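The Small Repairs of Tool 4

By Lev Kovalchuk

When I came into the workshop in Lorkum, Asmaa El-Sayed had the gripper on its back and was cleaning one of its fingertips with a toothbrush. She did not stop for me. The pad was blue, with a fine texture, and in this texture there was a gray dirt that she wanted out before lunch.

"It is glue," she said. "From tape. Tape is the worst thing that we pick up."

The tool on her bench is the kind that a person holds in the hand. It has two fingers, a flat plate and a camera that looks out over both, and it has no arm and no motor to carry it. Somebody walks with it into a kitchen or a bedroom, puts things into baskets and takes them out again, and the recording goes later to a machine that has to learn the same movement. Mimer, the company where El-Sayed works, keeps a shelf of such tools and lends them to the people who record. I had asked to follow one of them for its full service, from the day it came back to the evening it went out. They gave me Tool 4.

I expected a lot of electronics. In three days I saw almost none. What I saw was pads, screws, dust and a long discussion about a clamp.

The history of each tool is written by hand in a school notebook, which lives in the same case as the tool. The notebook of Tool 4 said that it had made 2,386 recordings before this service. The first pages are in three different handwritings and the last ones are all from Rochelle Costigan, who takes the tool out most evenings and writes her remarks in capitals. LEFT FINGER LAZY. LEFT FINGER STILL LAZY. Then, some pages later, only LEFT.

A lazy finger is one that arrives late. When you squeeze the grip, both fingers should start together and meet over the center of the plate. If one is behind, the object gets pushed to the side before it is held. A person corrects this with the wrist and does not notice that she does it. But the correction is in the recording, and the robot arm that is trained on it will have the same small turn of the wrist, for a reason that does not exist on the robot.

"You get an arm with a limp," El-Sayed told me. "A limp it has learned from a dirty joint."

So the first half day goes to the joints. She takes off the pads, then the fingers, and puts the screws into the lid of a jam jar in the order in which they came out. The joints get dry cleaning only, with a brush and after this with a wooden stick wrapped in lint-free cloth. Oil she does not allow. In a home there is hair and flour and crumbs of toast, and an oiled joint collects all of it in one week. On this tool she found a thread in the left joint, dark red, wound so tightly that she had to cut it in two places. She laid it on white paper next to the notebook and wrote under Costigan's last remark: FOUND.

After the joints come the pads. At Mimer a pair of pads is changed after 1,495 closings, even when it looks good. I asked why such a strange number, and Heather Ruddock came over from the other bench to explain it. She had run one pair on a test stand until a glass bottle began to slip, and she repeated this with other pairs until she was tired of it. The earliest slip came at 1,650. She took away a margin, the margin was calculated by a spreadsheet, and nobody has rounded the result. "I could say fifteen hundred," Ruddock said. "Then someone would say sixteen hundred is nearly the same."

Putting new pads on is a slower job than I thought. The surface under them must be free of the old adhesive, and the two pads must sit at the same height, or a flat thing like a card will twist when it is gripped. El-Sayed closes the fingers on a strip of paper and pulls at the strip from the left, from the right and from the top. It should resist the same everywhere. She did this eleven times on the second morning, with one pad taken off and placed again in between, and she was not in a bad mood afterwards. I would have been.

The discussion about the clamp took the rest of that day. The clamp holds the side mount, and it works loose. Ruddock is for a drop of thread lock on the screw. El-Sayed is against it, because the people in the field must be able to open the clamp without heat, and she has already had one tool back with a broken screw head and a kitchen knife mark beside it. They have had this argument before, I understood. It ended as it had the other times, with a line of white paint across the screw and the body. If the line is broken, the screw has moved, and you tighten it until the line is whole again. It costs nothing and you can check it from a chair.

Then the camera. The view has to show the same part of the plate and fingers as it did before the service, otherwise the old recordings and the new ones do not fit together. For this there is a small black crosshair printed on the plate, between the fingers. El-Sayed puts the live view beside a saved one from the month before and moves the mount by very small amounts until the crosshair is in the same spot in both. She breathes out before each touch, like a person threading a needle. When she was satisfied she opened the fingers wide, closed them, opened them again, and looked if the crosshair stayed visible all the time. It did.

A tool can pass everything on the bench and still be wrong on a table. For this reason the service finishes with an evening of test recordings among ordinary things, in a room where people keep their ordinary things. The list for the table is half a page long and was put together by Costigan. It asks for something upright that falls easily, something heavy for its size, something soft, and something sticky, and for a basket that is empty at the beginning. It also asks for a mat with marks on it. Any kitchen mat with a printed scale is accepted. The marks help when you want to put the same object on the same place for a second try, and a strong color makes the edges of white objects easy to see.

For one of these evenings the mat was bright blue with white circles, the basket pale pink. A pill bottle was there for the falling, a roll of silver-gray tape for the sticking, a tissue box for the soft part. It was already night outside the window.
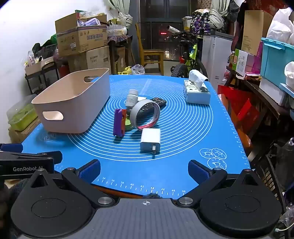

Vaughan Kingi thinks the table test comes too late. He would do it first, before any screw is touched, because a tool that has just come back still has its fault in it and the fault is best seen on real objects. Once the joints are clean, he says, you are only confirming your own work. At Tamihana, where he is on the repair side, they record twenty minutes with the dirty tool, then service it, then record the same twenty minutes again and lay the two side by side.

I brought this to El-Sayed and she listened with her head a little to one side. She agreed with half of it. The comparison is useful, she said, and she would like to have it. But a tool with a bad pad can drop things, and she does not want to send a tool she already distrusts into someone's home to drop their things on purpose. She has asked Ruddock to copy the Tamihana method on the test stand, with a few borrowed objects, before the next service. In the notebook there is already an empty page with the heading for it.

The order of the objects matters too, and here everybody I spoke to had the same opinion. Hard and clean things go first. Tape goes last, since after tape the pads are never quite the same that evening. A power adapter is a good object for the middle. Its prongs make it awkward from one side and easy from the other, and it shows you immediately if the two pads are not parallel – the adapter turns while it is lifted, and you can feel it in the grip before you see it. A remote control is taken across its narrow side. With tissue one should take the tip only and pull up slowly, and it must come without a tear. Costigan does each object until she has it three times in a row without correcting with the wrist. She knows her own wrist well by now. To be sure she rests the elbow on the table edge, which makes the correction difficult to hide.

What she looks for cannot easily be written in a checklist. I tried the tool myself for a quarter of an hour and noticed nothing except that my thumb got tired. Costigan took it from me, closed it twice in the air and said that the right side was a little stiff now. It was the new pad, which touched the finger next to it at the lower corner. El-Sayed had trimmed it too carefully. She took off a piece of blue as thin as a fingernail clipping, closed the fingers on her strip of paper again, and pulled.

There is some talk at Mimer of buying a ready-made service kit. The Rurnetti kit comes in a foam case with torque drivers and a gauge for the pad height, and there is a catalog of it on Ruddock's bench with two corners folded. El-Sayed would take the gauge. The rest she has, she says, in a drawer: toothbrushes, sticks, a cutter, white paint, the lid of the jam jar. She is strict about the drawer. The toothbrush for the pads is blue and the one for the joints is green, and when I put the green one back on the wrong side she moved it without a word.

Tool 4 left the workshop at half past five in its case, with two spare pads in a paper bag and a new strip of white paint on the clamp. The notebook went in on top. Under FOUND there was space for some more lines, and in the morning Costigan had filled the first of them. LEFT GOOD, it said. RIGHT GOOD. BRING MORE TAPE.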